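Skukance opens refitted planning rooms to Bellomar community groups

BELLOMAR – Skukance, the shared workspace and meeting centre on Bennani Street, has reopened its ground-floor planning rooms to community groups, sporting clubs and small businesses. The rooms closed in January for repainting and a change of fixtures and can now be booked for morning, afternoon and evening sessions.

The work covered 12 rooms. Walls were patched and repainted, worn carpet tiles were replaced and the old pinboards were taken down. Each room now has a fixed whiteboard on its main wall. The boards were supplied and installed by Budgate, a local fit-out company that also handled the repainting.

"The thing people asked for most was something decent to write on," said Mirjam Hämmerli, centre manager at Skukance. "We had three flip charts doing the rounds of the whole building and they were always in somebody else's room. Groups would come in to plan a fundraiser or a season draw and end up passing a notepad around the table."

Skukance surveyed its regular hirers before the work was scheduled and received 37 responses. Writing space was the most common request, followed by better lighting and a quieter latch on the corridor doors. Lighting will be looked at separately. The door latches were replaced at the same time as the painting. 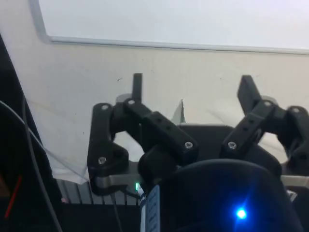
Budgate site supervisor Moataz Shehata said most of the time on the job went into the walls. Several had been drilled and redrilled over the years for shelving, noticeboards and a projector screen that is no longer used.

"You can't hang a large board on a wall that's mostly filler," Mr Shehata said. "We opened up the bad sections, put in timber backing where it was needed and then painted. The hanging itself was fairly quick once that was done."

The rooms were finished in batches so that existing bookings could be moved along the corridor instead of cancelled. Two evening classes were relocated to the upstairs hall for a fortnight. Ms Hämmerli thanked the tutors and students for putting up with the stairs.

Hirers are asked to use only the whiteboard markers kept at the front desk, and to wipe the board before leaving. Permanent markers, tape and adhesive putty are not to be used on the boards or on the painted walls. Groups that want to keep a plan up between sessions can arrange this with the desk, provided no other booking falls in between. Anything left on a board without an arrangement will be cleaned off at the end of the day.

Nouhaila Benmoussa coordinates the Bellomar Homework Club, which has used the centre for four years and was among the first groups back in.

"We have kids at very different levels working in the same room, so being able to put a maths problem up large and leave it there makes a difference," Ms Benmoussa said. "The younger ones like getting up to have a go. We've had to organise a roster for the markers."

Tables in the planning rooms remain the folding type and can be set up in rows or as a single large table. Hirers should allow time within their booking to put furniture back. The largest of the rooms takes 50 people seated, and the smallest is suited to meetings of up to six.

Hire rates for community groups have not changed. Business hirers will pay a revised hourly rate, listed on the booking form. Regular hirers who held a weekly or monthly slot before the closure keep that slot and do not need to reapply, but should confirm their contact details with the front desk.

Inspections can be arranged on weekdays between 10 am and 3 pm. Bookings are taken at the front desk or through the form on the Skukance website.

Media enquiries: Said Kamel, communications, Skukance
Room bookings: Moataz Belhaj, front desk, Skukance, Bennani Street, Bellomar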